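Looking after prints and camera bits at home
By Puspita Lubis

Quick one before the term starts again, been asked for this a few times and keep putting it off. Mostly prints, some lens stuff at the end. Take what you need.

Clear the table first. All of it, mugs as well. Wipe down with a barely damp cloth, let it dry right off, then a sheet of clean lining paper over the top. Wash hands, dry them, then cotton gloves if you have them. If not, hold prints by the edges and put up with the odd mark. 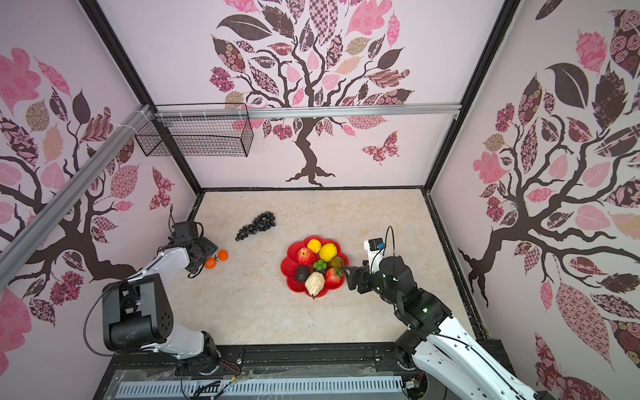
EDERO, January 2, 2023

Prints that have curled. Don't roll them back the other way, they crack. Lay face down on the lining paper, another clean sheet on top, then a board, then books. Leave it for 3 days at least. A cold room is fine, a steamy one isn't, so keep out of the kitchen. Old fibre prints take longer. Mine from April took 11 days and one corner still lifts.

Prints stuck to glass. Stop pulling! Scan or photograph it through the glass before you try anything at all. Then decide how much you care. If it is the only copy of your gran's wedding, leave it on the glass and pay somebody. If it's a holiday snap of a bridge – soak test on a spare first, cool water, bit at a time. Inkjets will run, so never soak those.

Cutting mounts. New blade every time. I know. A pack of 80 blades lasts me ages and costs less than the mount board I used to ruin. Cut from the back, pencil lines light, overshoot the corners by a hair and finish with a loose blade by hand. Steel rule with cork under it or it will skate. Haziq Kusuma swears by a strip of masking tape on the underside of the rule instead and his corners are better than mine so do that.

Tape. Never parcel tape, never the stuff from the wrapping drawer. It goes brown and comes through the front. Gummed linen or proper paper tape, two hinges along the top edge and let the print hang. Don't tape all four sides, it will buckle come summer.

Hanging. Two hooks per frame if it's wider than your forearm. Felt pads on the bottom corners. Cut a paper template of each frame and blu-tack those up first, live with it overnight. Long cityscapes want to go lower than you think, especially over a sofa. Not over a radiator, and not opposite a south window unless you like pale blue skies going paler.

Boxes. I've got almost 500 loose prints and they live in flat boxes on the shelf above the wardrobe. Not the loft, not the garage. Write on the box and not on the back of the print. If you have to write on the print, soft pencil, on glass or something hard, hardly any pressure. Biro goes through. Interleave with plain acid free tissue. Panda do a cheap box that fits A4 with room to spare, the Broltel one is stronger but the lid is a pain.

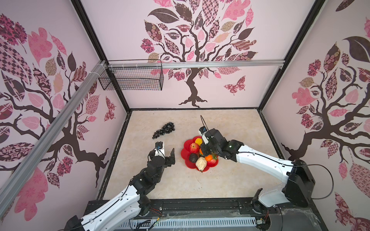
LENSES AND BAGS

Blower first, then brush, then cloth. Always in that order. Most people go straight in with their t-shirt and grind the grit round and round.

Cloths need washing. Warm water, drop of washing up liquid, no softner, hang to dry. When one's been dropped on the floor it becomes the tripod cloth, no going back.

Tripod legs after the beach – pull every section out, rinse in the bath, stand it open on an old towel till the next day. Tiny bit of grease on the threads, wipe off whatever shows.

Camera bag. Tip it out over newspaper. Hoover the corners with the narrow nozzle, undo the dividers and do under them to. Crumbs, sand, a train ticket from who knows when. Silica sachets from shoe boxes are worth keeping, chuck a couple in and swap them now and then.

Spare batteries: elastic band round the charged ones, none on the flat ones. Afaf Hakim's trick, works a treat.

Sensor cleaning I'm not covering. Tirta Menon has a go at hers on the kitchen table. I pay.

More on frames when I get a minute, got a heap of secondhand ones to strip and sand first.

Contact: Puspita Lubis, Sembiring Print Room | © Sembiring Print Room | Back to top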